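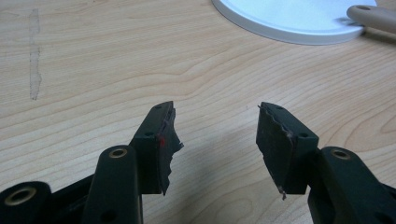

Table clearing is where most of February went, so starting there. Short version for Gizella: not ready for paying kitchens, closer than in the fall. We picked tabletop work because every one of the cafes on the Rurow list asked for it first. Foam pads are the weak spot. Left one is torn ragged along its outer edge, the right is frayed with a bit hanging off the bottom corner, and both still have to close on things like that white round piece with the beige handle. Handles are the good case, by the way. Thin flat rims are the bad one. New pads are on order from Hafþórsson, a denser foam, paid out of the consumables line.

Numbers. 300 demonstrations planned for the period, all recorded. Of those we threw out 8, mostly bad tracking. Trained on the rest, then ran 101 trials on the Stultance arm. Cups and handled stuff fine most of the time — plates not. It goes in too high, closes on air, tries again in the same spot. Adesuwa is writing up the failure types seperately, you'll have that before the next call.

Wiping: started, nothing to show. It will push a cloth across a table. Does it clean the table, no. It misses the corners and leaves crumbs in a line down the middle.

Folding: dropped for now. We said in the proposal we would try napkins and aprons. Napkins sort of work if someone lays them flat first, and a person who does that may as well fold them. Would like to move those hours to dish sorting, need your OK on this.

Speed. Still slow. A busser at Pudance on a Saturday clears a four-top while our arm is on its second cup. Don't want that left out of the summary to the board, please keep it in.

Money — on budget apart from shipping. The 50 extra pads weren't in the original quote, see attached sheet.

Next period: swap pads, redo the plate trials with the same settings so we can compare, start dish sorting if approved. Also need a answer on the lease for the second arm, the supplier is holding the price till the end of the month.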